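Trarnik (simulation software)

Trarnik is an open software package for testing the perception and planning programs of indoor mobile robots in simulated rooms.

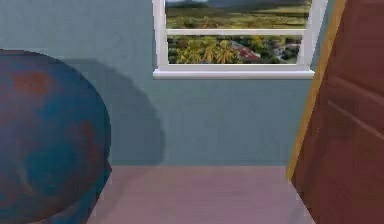
What does a simulator such as Trarnik do for a robot's software?

It supplies the software with artificial sensor readings and carries out the commands it sends back, so that a control program can be run many times before it is given to a real machine.

Background

Trarnik was begun by Oldřich Kopecký as a set of scripts for checking depth estimates against known room measurements. The scripts were later joined to Jetden, a path planner maintained by Nawal Lamrani, and the combined package was released under its present name. Version 3 separated the renderer from the physics step, which allowed either to be replaced without changes to the other.

Rendered rooms

Each room is stored as a plain text file giving the position of walls, openings, movable objects and lights. A room may contain a large sphere with a mottled blue and rust-brown surface, set against a plain wall on which it casts a soft shadow. Objects of this kind are used to test whether a perception program confuses a shadow with a solid surface. The true outline of every object is written out with each rendered view, and the program under test is scored against it.

Windows present a separate difficulty. The view outside, such as fields, palm trees and a red-roofed building, is supplied as a flat backdrop and has no depth of its own. Programs that estimate distance from a single view often assign it one, and Trarnik therefore marks window areas as undefined in its depth records. Doors are modelled as hinged panels and can be set at any angle. The standard library holds 407 rooms.

Planning and control

The planner receives a floor map built from the perception output, or, in reference runs, from the room file itself. Comparing the two runs shows how much of a failure is owed to perception and how much to planning. Control commands are issued at a fixed rate, and a command that arrives late is discarded — a rule that has drawn complaints from users with slower computers.

Recorded runs are kept in the Sqalli log format and may be replayed step by step. The public test set contains 3,268 such runs. It was last revised on Jan 4, 2025, when several door models with faulty hinge limits were withdrawn.

Limitations

Lighting in Trarnik is simplified, and surfaces with a strong sheen are reproduced poorly. The documentation advises against using results from rendered rooms as the sole evidence that a program is safe near people.

Related articles
Depth estimation
Jetden
Occupancy map
Path planning
Sqalli log format
Taneo (scene editor)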